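Questions we get asked about buying a used van

Do I need to book before I come to Clonero Vans?

You don't have to, but we do like it when people ring first, if only so we can have the van you want pulled round to the front with the battery charged and the seats wiped down. Allow 20 minutes for a test drive, and longer if you'd like to try it on the dual carriageway – most people do, and we're very happy for you to.

What should I bring with me?

Your driving licence, both sides, and something with your address on it. If you carry ladders or a bulky toolbox, bring those too! We'd much sooner you found out in our yard that they don't fit than in your own drive the next morning.

Can I part-exchange my old van?

Yes, and it doesn't need to be pretty. We've taken in vans with dents and odd doors, and one that smelt very strongly of fish. Vangelis Zacharopoulos does all our valuations himself, and he'll go through the figure with you line by line over a cup of tea if you want him to.

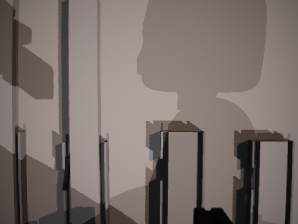 The price he gives you stands for 6 days, so please do go home and have a think about it. If you still owe money on your old van, bring the settlement letter from your lender and we'll take it from there.

Is there a warranty?

Every van over £3000 leaves us with our own cover on the engine and gearbox. Cheaper ones are sold with a fresh MOT and a service, and we'll tell you plainly about any fault we know of before you hand over a penny.

Can you fit racking or a tow bar?

We can. Our workshop on Akpan Road fits shelves, ply lining, roof bars and tow bars, and it's usually cheaper to have it all done before you collect. Tow bars need a little more notice, as the wiring kits have to be ordered in for some models.

Do you deliver?

Delivery is free within 25 miles. Further than that we charge for the fuel and the driver's train home – ask us for a price, it's often less than people expect.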